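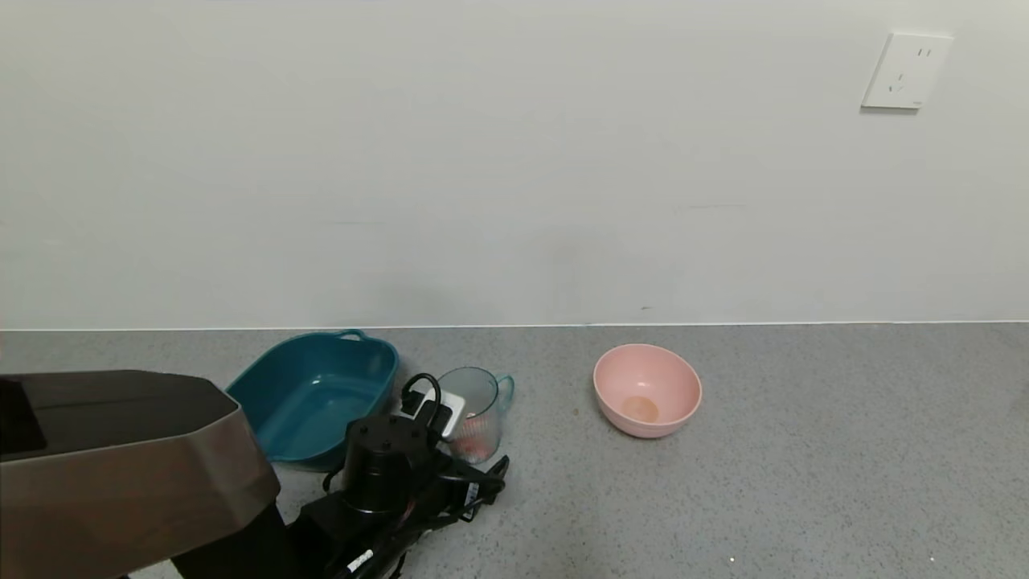 Erkent two-finger gripper kit – club review after one term

Bought two of these for the Sullardale robotics club out of the June money. 552 for the pair with the cable set, and delivery on top, which stung a bit. We run Tuesday evenings, 11 members this term, ages 13 up. The project is kitchen tidying: pick a thing up, put it in another thing, don't drop it. Entry for the Hakholm open day.

Build. Fine. Took us two sessions, would have been one but the instructions are a folded sheet and step 6 shows the bracket the wrong way round. Motor sits upright on top so you can get at the screws without taking the fingers off, very handy when teenagers overtighten everything. Screws are soft though. Use a decent driver, we've rounded off three already.

Cables. My main moan. They're too long and they loop up over the top of the gripper, and if you don't tie them down they get between you and whatever you're trying to look at. With a head camera that matters. We lost half a session because the software kept finding a cable and calling it a handle. Velcro straps sorted most of it. A shorter set exists but only from Du Plessis and it's another 100, so no.

Grip. Better than I expected on bowls. Plastic ones, anyway – the pink one on our worktop is everyone's favourite target, nice plain shape and it stands out against the grey. The clear measuring cup is a different matter. Grey speckles show straight through it and the camera half loses it, so we told them to aim for the teal handle instead and the score went up loads. The matching teal basin is what we use as the drop zone. Big, deep, hard to miss (they have missed).

Small flat things – forget it. The finger tips are too blunt to get under a disc or a coin. One pair is printing thinner tips, will update if they work.

Noise ok. Gets warm after a hour or so, we swap over at half time.

Software is the usual. Installs on the old laptops, crashes if you unplug before closing it. Logging is good tho, we had 759 attempts saved by the end of term and the younger ones really liked plotting there own results.

Would I buy again? Yes for a club with an arm already. Not as a first kit, too much left to you. Spare screws should be in the box at this price.

4 out of 5. Lost a star for the cables and that instruction sheet.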